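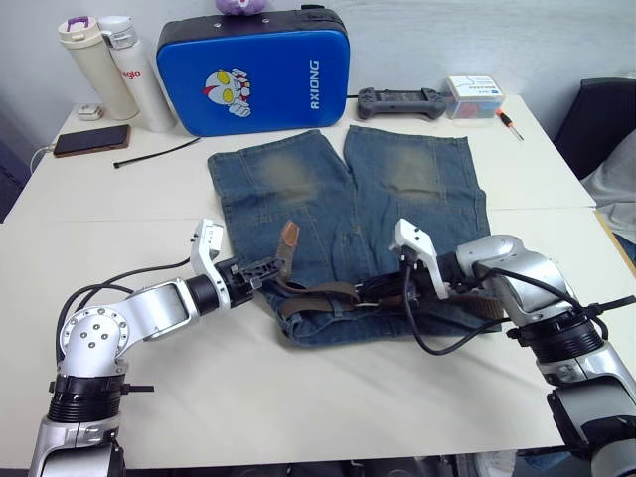
Blue denim shorts laid flat on a white tabletop.

How to Score a Cricket Match at Your Club

Every game in the Stusatley league needs a scorer from each side. If you have never done it, one afternoon with the book is enough to learn the basics.

What you need

A scorebook, two pencils, an eraser and both team lists. The league uses the Bindero book, with the batting page on the left and the bowling page on the right. Write the date, ground and toss result at the top before play starts, for example Sun 5 February, Dufour Park, home side batting.

Step 1. Enter the batters

Write the two openers on the first two lines. Add the others as they come in. Captains often change the order during the innings, so don't fill it in ahead.

Step 2. Record each ball

Every ball goes in two places, the bowler's box and the running total. If the batter scored, it goes on the batter's line as well. A dot means no run. A wide is a plus sign turned into an x, and a no-ball is a circle. Byes and leg byes go under extras and do not count against the bowler.

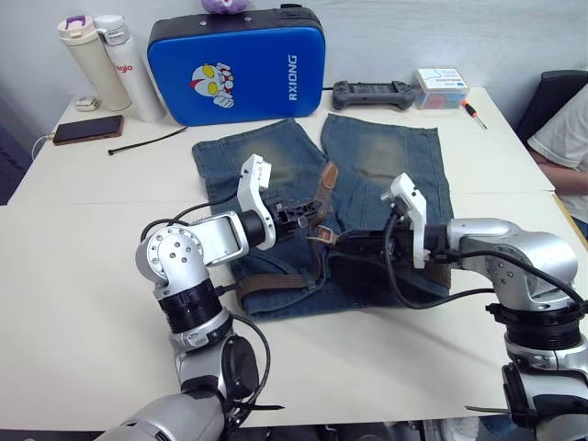
Step 3. Close the over

After six legal balls, add up the runs charged to the bowler and write the new total under the box. Then check the team score with the other scorer. If you have 145 and they have 143, stop and find the 2 missing runs before the next over gets away from you. A boundary signaled late is the usual cause.

Step 4. Write down the wickets

For each wicket, note how the batter was out, the fielder, the bowler and the team score at that moment. A run-out is not credited to the bowler.

Step 5. Balance the book

Add the batters' runs to the extras. The answer must match the team total. Then do the same from the bowling side, adding byes, leg byes and any penalty runs.

Sending in the result

Enter the totals on the Stemoso site the same evening, using your club number (ours is 2246). Keep the book until the end of June in case a result is questioned.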